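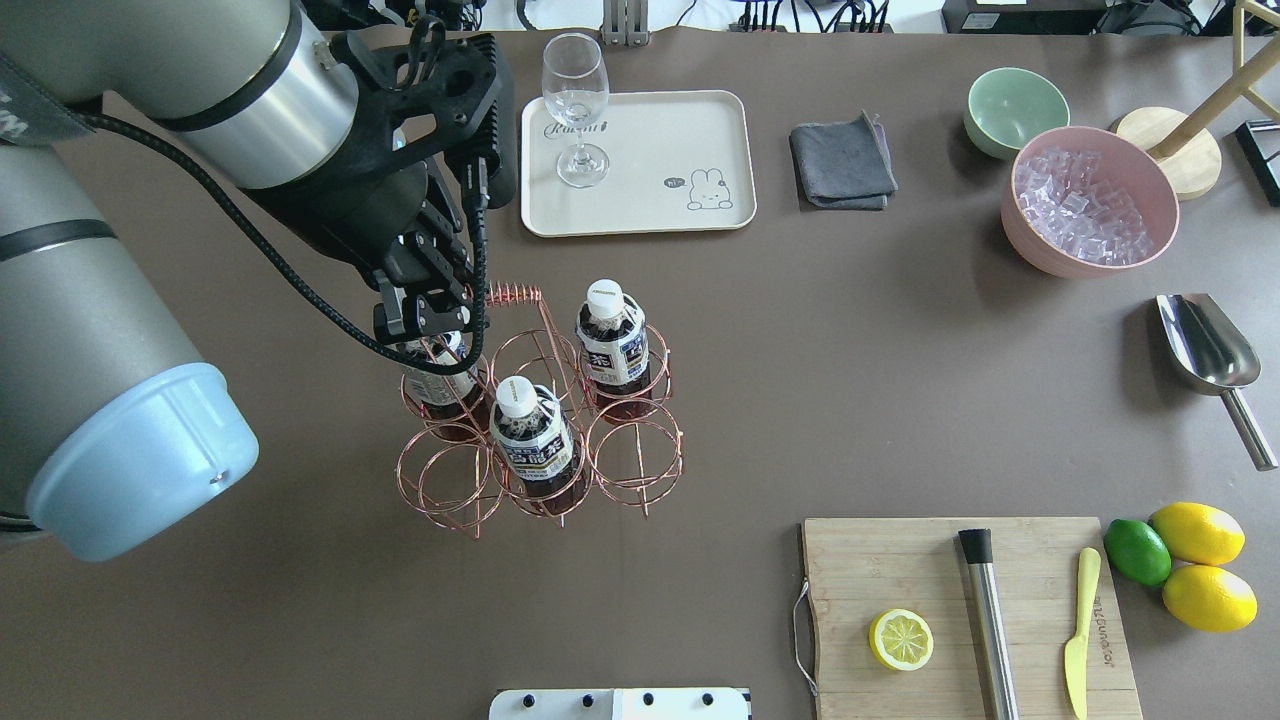 *Porta-garrafas de seis lugares em arame cor de cobre, três deles ocupados, com bandeja, gelo e pá de inox à mão.*

# Seis argolas para três garrafas

Há objetos que entram em casa com um plano. O porta-garrafas de arame é um deles. Foi comprado num sábado de maio, na Ledico, numa daquelas idas à loja em que se precisava de pilhas e se voltou com uma ideia de vida. A ideia era receber. Receber bem, no calor, com bebidas alinhadas, gelo à vista e uma bandeja que dispensasse o convidado de perguntar onde se pousam os copos.

O arame cor de cobre, ou ouro rosa, conforme o entusiasmo do vendedor, chegou às salas portuguesas há uns anos e nunca mais pediu licença. Começou nos candeeiros, passou aos cestos de fruta e instalou-se nos suportes para tudo o que antes vivia bem sem suporte. As garrafas de chá, por exemplo. Durante décadas ficaram de pé sozinhas, sem queixas conhecidas. Agora têm argola própria.

## O lugar de cada uma

Seis argolas, em duas filas de três, e uma pega em mola que convida a levar tudo de uma vez para a varanda. É um convite a aceitar com cautela. Seis garrafas cheias pesam, e a pega de um acessório destes foi desenhada por alguém que a imaginou sobretudo em cima de um aparador. Com três, a viagem faz-se sem drama, desde que se distribua o peso: uma ao canto, outra no canto oposto, a terceira no meio da fila que sobra. Quem puser as três do mesmo lado vai descobrir a inclinação natural do arame algures entre a cozinha e o corredor.

Há também a questão estética, que é a verdadeira razão por que se compra um objeto assim. Um porta-garrafas cheio parece um fornecimento. Meio cheio parece uma escolha. As argolas vazias deixam ver o castanho da mesa e dão a entender que alguém já se serviu, que a tarde vai andando, que há mais no frigorífico. Pode não haver. O arame é discreto nestes assuntos.

O chá escuro ajuda. Tem uma cor castanho-avermelhada que se entende bem com o metal, e a tampa branca e o rótulo branco e azul-marinho dão-lhe um ar composto, quase de uniforme. Já a limonada caseira, naquela garrafa que em tempos foi de outra coisa e ainda conserva meio rótulo, pede mais confiança por parte do anfitrião. Os sumos de cores fortes também cabem, mas convém saber que uma bebida verde-fluorescente rodeada de cobre fica com aspeto de prémio de tômbola.

## A bandeja que diz olá

A bandeja creme, de cantos arredondados, pertence a outra família: a dos objetos que falam. Tem um coelhinho desenhado a traço fino num canto e, ao lado dele, um balão minúsculo onde se lê «hi». É pouco como conversa, mas há convidados que chegam com menos.

Convém decidir cedo para que serve. Uma bandeja sem função atribuída transforma-se em depósito no prazo de uma tarde: primeiro um copo, depois as chaves, um talão do supermercado, o comando, um limão. Deixar-lhe apenas um copo de pé alto, vazio e transparente, pousado a um canto, é uma forma de marcar território. O coelho fica à vista, o copo fica protegido dos cotovelos e as chaves percebem que têm de procurar outro sítio.

O copo de pé alto para beber chá frio é, aliás, uma das boas decisões deste verão. Quem não bebe vinho passa anos condenado ao copo direito, como se estivesse de castigo à mesa dos crescidos. Servir-lhe o chá num copo de vinho não custa nada e resolve uma injustiça antiga. O copo aquece menos se for segurado pelo pé, coisa que toda a gente sabe e quase ninguém faz depois da segunda rodada.

## Do gelo e da sua dignidade

Passemos ao gelo, onde as famílias se dividem. Há quem o traga nas cuvetes e o arranque à pancada em frente das visitas. Há quem vá e venha do congelador com três cubos na mão fechada, a pingar pelo chão. E há quem o ponha numa taça.

A taça larga, de um rosa empoeirado, tem a vantagem de deixar chegar aos cubos de qualquer lado. Tem a desvantagem de todas as taças, que é não isolar coisa nenhuma. Em agosto, o gelo numa taça aberta tem uma carreira curta. A solução dos otimistas é comprar um balde térmico, e a Sinaga vende um de que se diz muito bem. A solução dos outros é encher a taça só quando a primeira tampa se abrir, e tornar a enchê-la a meio. Obriga a levantar da cadeira, mas dá uma boa desculpa para fugir de uma conversa sobre obras.

Ao lado, uma taça mais clara, verde-salva, espera pela sua vez. Rodelas de limão, hortelã, caroços, as tampas que ninguém sabe onde largar: qualquer destes destinos é honrado. O importante é que haja uma segunda taça, porque a primeira, se ficar sozinha, acaba por receber tudo. Um caroço de azeitona no gelo é um acontecimento de que uma reunião não recupera facilmente.

Depois há a pá. A pá de inox é o utensílio que mais gente possui sem usar. Vive numa gaveta, debaixo do rolo da massa, e sai quando alguém se lembra de que os dedos não são um talher. O lugar dela é à direita e perto da taça, com o cabo voltado para quem serve. Dentro do gelo, não: o cabo arrefece, escorrega, e a pessoa seguinte desiste e vai com a mão.

## O pano, esse injustiçado

Fica para o fim o pano, que é onde estas mesas costumam falhar. Compra-se o arame, compra-se a bandeja, escolhem-se duas taças em tons que se dão bem, e o pano é o da loiça, com um galo e uma queimadura. Um pano cinzento-escuro, dobrado, resolve quase tudo. Não mostra a nódoa do chá, apanha a água que escorre das garrafas quando saem do frigorífico e serve para segurar a tampa mais teimosa. Lavado a 60 graus, volta à mesa no fim de semana seguinte sem ressentimentos. A Pavex tem-nos em linho, a Iler em algodão. O de linho é mais bonito e passa metade da vida amarrotado.

Quanto à arrumação, recomenda-se alguma modéstia. Uma mesa de bebidas precisa de um espaço livre do tamanho de um prato, onde a pessoa possa pousar o copo enquanto se serve. É o primeiro espaço a desaparecer, geralmente debaixo de uma vela. Tire-se a vela.

E no inverno? O porta-garrafas recolhe à despensa, com a intenção de guardar azeite e vinagre. Ao fim de duas semanas guarda um rolo de sacos do lixo e uma lanterna. A bandeja passa para a entrada e recebe finalmente as chaves. As taças voltam aos cereais, a pá volta para debaixo do rolo da massa – e em maio anda toda a gente da casa a abrir gavetas à procura dela.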